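## Natural dye group: mordants, madder and the October vats

The dye group met at the Pendale hall again this month, and most of the session went to mordants. Several new members had asked why their onion-skin yellows came out pale at home when the same skins gave a strong gold in our pots. In nearly every case the cloth had not been scoured first. Cotton from the store carries waxes and finishes that keep the alum from taking evenly. A long simmer with washing soda clears most of it, and the water will come out the color of weak tea. If it does, simmer a second batch before you move on.

Rocío Marulanda brought her sample book, which now runs to 32 pages. She has been testing one wool yarn against different amounts of alum and has settled on 12 percent of the dry weight of the fiber for anything protein based. Higher amounts left her yarn sticky. For cotton she uses a tannin bath first, then alum, and lets the cloth rest overnight in between. Her book will be on the side table through the winter and can be looked at but not taken home. Please don't handle the samples with dye on your hands.

The madder bed behind the hall is three years old and ready to dig. We will lift half of it this fall and leave the rest for another season. The roots need to be washed, chopped while fresh and dried on screens. Bring a fork if you have one – the ground is heavy on that side. Kastriot Stan has offered his shed in Gernilville for drying, and he asks that cars be left on the road and not in the lane.

A word on madder and heat. The reds come at a low temperature, and once the pot gets near a boil the browns take over. Keep it under 160°F and give it time. Our tap water is fairly hard, and that helps. Members on soft water can add a little chalk.

### Weighing and records

We will keep dry weights for every batch from now on. Weigh the fiber before it is scoured, write the figure on the tag, and work all your percentages from that. Spoon measures are fine for washing soda but not for alum or iron, where a small difference shows in the color. Put your container on the scale first, press the tare button, and then add the powder. Iron in particular should be weighed out in single grams and kept in its own marked jar. 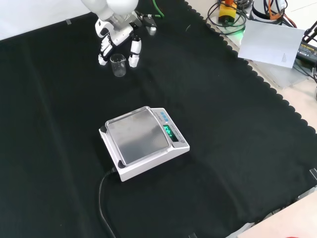

*Photo: Akbulut / Junden*

Tags are in the blue tin by the sink. Use pencil, as ink runs in the pot. Each tag should carry the fiber, the dry weight, the mordant and your initials. Unmarked skeins left after a session go into the shared basket and are used for testing.

The indigo vat will be opened in the afternoon session, with 22 places. Sign up on the sheet inside the door. Wear old shoes, bring your own rubber gloves, and have your cloth scoured and wetted out before you arrive. Two small pieces per person, please, so the vat lasts until everyone has had a turn.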